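Gadmont child care center to move into former Prondwood School

Posted 10/8/18

GADMONT – The town's only full-day child care center will leave the church basement it has rented for most of its history and move into the former Prondwood School next March, under a lease approved by the Town Council.

The council voted 5-1 to lease the east wing of the building to Gadmont Children's Center, which plans to increase its enrollment from 70 children to 100. The new space will have two infant rooms, up from one, and a fenced play yard on the south side of the building where the school's parking lot used to be.

The center's director, Luminița Enache, told the council that the waiting list now holds over 300 names, some of them for children who have not been born yet.

"I have parents who call me before they call their own mothers," Enache said. "I put them on the list and I tell them the truth, that it may be two years. By then a baby is walking and talking and they have worked something else out, or one of them has quit a job."

The added spaces will go first to infants and toddlers, where the shortage is worst. State rules require more staff for younger children, and many smaller programs in the county have stopped taking babies for that reason. Two home day cares in Gadmont closed in the past year. Another, on Mill Street, now takes only children age three and up.

Families who can't find a place in town have been driving to Moura, where there are two centers, both full. The trip takes 25 minutes in good weather and goes the wrong way for people who work at the hospital or at the Surnivo packaging plant, the two largest employers near Gadmont.

A Surnivo plant manager told the council that the company has lost second-shift workers who could not arrange care, and that it has had trouble filling the jobs after them. The company has agreed to pay for the new kitchen at the center. In return, it asked that the center study whether it could stay open until 7 p.m. on some evenings. No decision has been made on longer hours, and the lease does not require them.

Enache said she supports the idea but would need to hire for it separately.

"The people I have now already start at 6:15 in the morning," she said. "I'm not going to ask them to stay until dark."

The Prondwood School has been closed for six years. The town used the gym for voting and for summer basketball, and the rest of the building has been heated just enough to keep the pipes from freezing. Earlier plans to sell it for apartments fell through when the buyer could not get financing. A proposal to tear it down came up at two budget meetings and was dropped both times, mostly over the cost of removing the old floor tile.

That tile is still there in the west wing, which is not part of the lease. In the east wing it was taken out during the last renovation before the school closed, and an inspector's report given to the council found no major problems with the walls or ceilings. The roof over the east wing is in fair condition. The boiler is not, and the town will replace it this winter with money already set aside for building repairs.

Under the terms of the lease, the center will pay $300 a month for the first three years. After that the rent will be reviewed every year. The center will pay its own electric bill and will handle cleaning and snow removal at its entrance. The town will keep responsibility for the roof, the outside walls and the boiler.

The one council member who voted no said he was in favor of the center but thought the rent was too low for a building the taxpayers still own. He had asked for a figure closer to what the church charges now. Other members said the town gets nothing for the space today and that a tenant would make the building easier to look after.

"We are paying to heat an empty hallway," the council president said. "I would sooner heat it for somebody."

Residents spoke for almost an hour before the vote. Most were parents, and several had brought their children with them. One mother, a nurse, said she and her husband work opposite shifts and see each other awake on two days of the week. A father said he had turned down a promotion that would have moved him to days, when there was no one to watch his son before school.

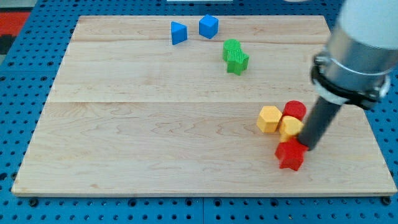

Not everyone was in favor. Neighbors on Prondwood Avenue raised concerns about traffic at drop-off time, when cars already back up behind the school bus at the corner of Prondwood and Second. One man who has lived across from the school for most of his life said the street was built for children who walked. He asked the council to think about a second entrance on the Alder Street side.

The police chief said his department would look at the corner before the center opens. A second entrance is possible, he said, but would mean moving a utility pole, and the power company has not said how long that would take. In the meantime parents will be asked to come in from Second Street, drop off at the side door and leave by way of Alder, so that no one has to turn around in front of the houses.

The center will also spread out its arrival times. Families whose work hours allow it will be given a drop-off window, as is done now at the church, where the lot has room for only a few cars.

Most of the work inside the east wing is fairly small. Four classrooms will be divided to make six. The bathrooms, which were built for older students, will get low sinks and toilets. New doors will be added so that every room for children under three opens directly to the outside, a state requirement for ground-floor programs with infants. The old nurse's office will become a room for nursing mothers and for staff on break.

The center is paying for the changes with a state grant, a loan from a local bank and money it has saved over several years. Enache said the center had been putting money away for a move without knowing where it would go.

"We looked at the old pharmacy, we looked at a house," she said. "The house had stairs everywhere. The pharmacy had no windows in the back, and you can't keep children in a room with no windows."

Finding staff may be harder than finding the space. The center will need to hire nine more teachers and aides by March, and pay in the field is low. Starting aides in the county earn less than cashiers at the supermarket in Moura, and several people who left the center in the last two years left for retail jobs. The center raised its starting wage over the summer and plans to do so again when the new rooms open.

To help with hiring, the high school will let seniors in its early childhood class spend two mornings a week at the center for credit. Students who finish the class and pass a background check will be able to work there as aides after graduation. The class began last fall with a small group and is full this year.

Tuition will go up when the center moves, but the board has not set the new rates. Enache said current families will be told the amount in writing before the end of the year. The center accepts state child care assistance and will keep doing so. Parents who receive it have asked whether the larger building will mean more assisted spaces, and Enache said that depends on how much the state puts into the program in the next budget.

The church, which has rented its basement to the center at a steady rate through three pastors, has not decided what to do with the rooms. The current pastor said the congregation was sorry to see the children go but had known for a long time that the space was too small. The basement floods in one corner in heavy rain, and the infants have been moved upstairs to the fellowship hall more than once.

Work at Prondwood is expected to start as soon as the building permits are issued. The boiler comes first, then the bathrooms. The play yard will be finished last, and if the ground is still frozen in March the center may open with a temporary fence and use the gym for active play until the weather turns.

The gym will stay under town control. Voting will go on there as before, and the center will close off the connecting hallway on election days. Summer basketball will keep its evening hours.

Parents already on the waiting list do not need to apply again. The center will contact families in the order they signed up, starting with those who have asked for infant and toddler spaces – brothers and sisters of enrolled children are moved ahead, under a rule the center has had for years. Families who have moved away or made other plans are asked to call so their names can be removed.

An open house at the Prondwood building will be held before the move. The center will announce the time at the church and on the sign in front of Town Hall.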